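Wamora Hausforum > Ordnung und Aufbewahrung > Kleinteile
Thema: Zwischenlagerung verpackter Kleinartikel beim Umräumen

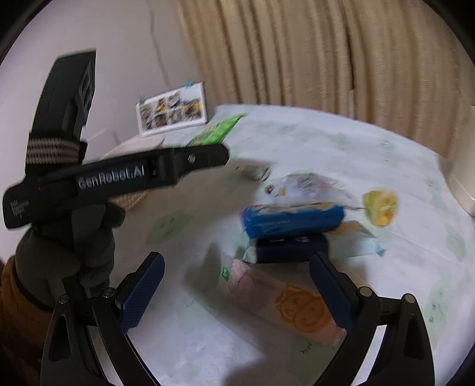 Sortierfläche mit Kleinartikeln auf weißem Laken, im Hintergrund der Vorhang

Telline_Verwaltung schrieb am 22. Aug. 2026:
Sehr geehrte Mitglieder, im Zuge der Neuordnung unserer Bestände werden Schachteln, Päckchen und Beutel derzeit auf einem bedruckten Laken abgelegt und von dort auf die Behältnisse verteilt. Die rosafarbene Schachtel mit den lachenden Gesichtern, die dunkelblaue und die leuchtend blaue Packung sowie der durchsichtige Beutel sollen künftig getrennt aufbewahrt werden. Es wird um Stellungnahme gebeten, ob die Trennung nach Größe oder nach Verwendungszweck vorzuziehen ist.

Misier_Archiv schrieb:
Nach hiesiger Erfahrung ist der Verwendungszweck maßgeblich. Eine Sortierung nach Größe sieht in den ersten Wochen ordentlich aus, führt aber bei jeder Entnahme zu Suchaufwand. Unser Bestand umfasst bis zu 2000 Kleinartikel; er wurde im März vollständig umgestellt. Seither gilt: sechs Kategorien, je Kategorie ein Korb, Beschriftung an der Stirnseite.

H. Naylor schrieb:
Dem muss ich widersprechen. Sechs Kategorien sind für einen Privathaushalt zu viele. Flache Schachteln lassen sich stapeln, Beutel nicht. Werden beide in denselben Korb gegeben, liegt der Beutel regelmäßig zuunterst und wird zerdrückt. Ich empfehle zwei Behältnisse: eines für formstabile Verpackungen, eines für alles Weiche.
Howard Naylor

Misier_Archiv schrieb:
Der Einwand bezüglich der Beutel ist berechtigt, betrifft jedoch die Anordnung innerhalb des Korbes. Hierfür genügt ein Einlegekarton.

MacLeod_77 schrieb:
Ergänzend eine Anmerkung zur Unterlage. Ein gemustertes Laken wie dieses mit den hellgrünen Flecken und den kleinen Gesichtern halte ich für ungünstig, da kleine dunkle Teile zwar auffallen, bunte hingegen leicht übersehen werden. Ein einfarbiges Tuch wäre vorzuziehen. Ist der beigefarbene Korb weiter hinten bereits als endgültiger Aufbewahrungsort vorgesehen?

Telline_Verwaltung schrieb:
Der Korb steht zur Verfügung, eine Zuordnung ist noch nicht erfolgt. Der Hinweis zur Unterlage wird aufgenommen. Hinsichtlich der Beutel neigen wir dem Vorschlag von Herrn Naylor zu.

Misier_Archiv schrieb:
Zur Kenntnis genommen. Ich bitte dennoch, die Beschriftung von Anfang an vorzusehen, auch bei nur zwei Behältnissen.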